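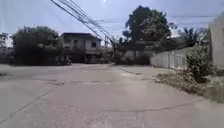

Kids' Pages > Science and Machines > Robots > How a Robot Learns a Street

Print this page
E-mail this page

How a Robot Learns a Street

When you walk to a friend's house, you don't think very hard about the ground. You stay at the side of the road, you step over cracks, and you go around a bag or a box if one is in your way. Your eyes and your brain do most of this work without asking you.

A robot has to be taught all of it. This page tells how the students in the Plultton robot club are teaching a small robot named Tillix to travel down a street.

What is Tillix?

Tillix is a rolling robot with four wheels and a flat top. It is as long as a skateboard and as tall as a kitchen chair. It has a battery, two motors, a camera, and a small computer in a plastic box. The club members built the body themselves. The first body was made of wood and was too heavy, so the motors got hot and shut off. The second one is made of metal tubes.

The club has 19 members. They are in sixth, seventh, and eighth grade. They meet after school in the science room at Mirzaei Middle School, and when the weather is good they work outside.

What does the robot have to do?

The club is getting ready for a contest called the Idura Street Challenge. Each team's robot must travel 600 feet along a street it has not been on before. It must stay on the pavement, keep away from the edges, and stop if something is in front of it. No one may steer it. A student walks behind with a stop button, and if the student has to press the button, the team loses points.

Teams get 45 minutes to set up, make their runs, and clear out. That sounds like a lot of time, but a loose wire can use up most of it.

How can a computer see?

A camera by itself doesn't understand anything. It makes a picture out of tiny colored squares called pixels. Each pixel is stored as numbers that tell how much red, green, and blue is in it. To the computer, a picture of a street is a very long list of numbers.

The computer needs a way to turn the numbers into something useful, such as "this part is road" and "this part is grass." People used to write rules for this. A rule might say that if a pixel is gray, it is road. Try that rule in your head and you will find problems with it. A wall can be gray. A cloudy sky can be gray. A puddle on the road can look blue because it reflects the sky.

Today many robots use machine learning. Instead of writing every rule, people show the computer a lot of pictures with the answers already marked. The computer looks for patterns in them. Later, when it gets a new picture, it uses the patterns to make a guess.

Where do the pictures come from?

The club has to collect them. One student drives Tillix by remote control while the camera saves pictures to a memory card. Other students walk along with it. One watches for cars and one keeps notes on where the robot went and what the light was like.
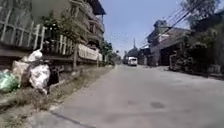 The students learned to collect pictures at different times of day. Their first set was all from noon. When they tried the robot at 4 in the afternoon, the shadows were long and Tillix would not cross them. It had never been shown a long shadow, so it guessed that the dark shape was the end of the road.

They also learned to drive badly on purpose. If every picture is taken from a good spot on the road, the computer never finds out what a bad spot looks like. So the driver lets the robot drift toward one side, and then steers it back. The pictures from the drifting part are some of the most helpful ones in the set.

What is labeling?

After a drive, the pictures go onto the computers in the science room. Then the slow part begins. For each picture, a student uses the mouse to draw a line around the road and fills it in with a color. The club uses yellow for road, green for plants, red for things the robot must not touch, and blue for everything else. This is called labeling.

Labeling leads to arguments. Is a driveway part of the road? Is a strip of dirt next to the road safe to roll on? The club members had to agree on answers and write them down, so that everyone would label the same way. If one student marks dirt as road and another marks it red, the computer gets mixed messages and makes worse guesses.

Their list of answers is taped to the wall. Here is part of it.

Dirt and weeds at the side: plants (green).
Driveways: road, up to the gate.
Trash bags: red, always.
Shadows on the road: road.
Leaves on the road: road, unless they are in a pile.
Parked cars: red, and include the tires.
Stains and patches: road.

Why are cracks hard?

Concrete streets are poured in sections called slabs. Where two slabs meet there is a line called a joint. The joint gives the concrete room to get a little bigger when it is hot and a little smaller when it is cool. Without joints, the slabs would crack in more places.

People hardly notice joints. A computer notices lines very well, and this caused trouble for Tillix. A joint can run along a street for a long way, and so can the edge of the street. In a picture they may look much the same. During one practice, the robot followed a joint that curved away to the side and would have gone into the weeds if the student with the button had not stopped it.

The club fixed this by looking at both sides of a line. If there is pavement on both sides, the line is a joint or a crack. If there is pavement on one side and plants, dirt, or a curb on the other, it is an edge. The students went back to their pictures and found ones with plenty of joints in them. They labeled those carefully and trained the computer again.

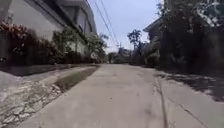 A wide crack is a different matter, because a wheel could get stuck in it. The camera cannot easily tell how deep a crack is. For this, Tillix has a distance sensor pointed down at the ground ahead of its front wheels. The sensor sends out light that people can't see and measures how it comes back. If the ground suddenly seems farther away, there may be a hole, and the robot stops.

How does it decide where to go?

Once the computer has guessed which part of the picture is road, it has to pick a direction. Tillix does this in a simple way. The program looks at the road part of the picture and finds the middle of it, a short way ahead. Then it steers toward that spot. It does this over and over, many times each second.

You can try something like it on paper. Draw a road that gets narrower as it goes up the page. Put a dot halfway between the two sides, near the bottom. Put another dot halfway between the sides a little higher, and keep going to the top. Connect the dots. You have drawn the path that Tillix would take.

You may wonder why the road gets narrower in your drawing. Real roads stay the same width, or close to it. Things look smaller when they are far away, so the two sides of a straight road seem to come together in the distance. Artists call the place where they meet the vanishing point. Tillix's program uses it, too. If the vanishing point moves to the left in the camera's picture, the robot has probably turned to the right, and it needs to turn back.

What about cars and people?

The club has strict rules for this. They practice on quiet streets where drivers go slowly, and an adult stands at each end. When a car, a van, or a motorbike comes, the student with the button stops the robot and picks it up. The whole group moves to the side. Then they start again from the same place.

Tillix also has its own rule. If anything marked red is in the middle of its path and close by, the wheels stop. The program is set to stop too often instead of too seldom. It has stopped for a plastic cup, a pigeon, and a patch of bright sun on the pavement. The students are working on the sun problem. They put a short shade over the camera, like the bill of a cap, and it helped some.

How do they know if it is getting better?

After each training, the club tests the computer on pictures it has never seen. They keep these in a separate folder and don't use them for training. It is like a spelling test. If you saw the exact test the night before, a good score would not tell you much about how well you can spell.

The computer colors in each test picture by itself. Then the students compare its colors with the ones they drew by hand. They look hardest at the mistakes. In May, most of the mistakes were along the bottoms of walls, where weeds and shadows mix together. The club took the robot out to get more pictures of places like that.

Words to know

Joint: a line left between sections of concrete.
Label: to mark what each part of a picture shows.
Machine learning: a way for a computer to find patterns in many examples.
Pixel: one of the tiny squares that make up a picture.
Sensor: a part that measures something, such as light or distance.
Vanishing point: the place where the sides of a straight road seem to meet.

Try it yourself

Ask an adult to help you take a picture of a street, a path, or a hallway. Print it out. Color every part that a rolling robot could safely use. Have a friend do the same with another copy, and don't look at each other's work until you are both done. Put the two side by side and find the places where you did not agree. Talk about what a robot should do there, and write your own rule for it.

Print this page
E-mail this page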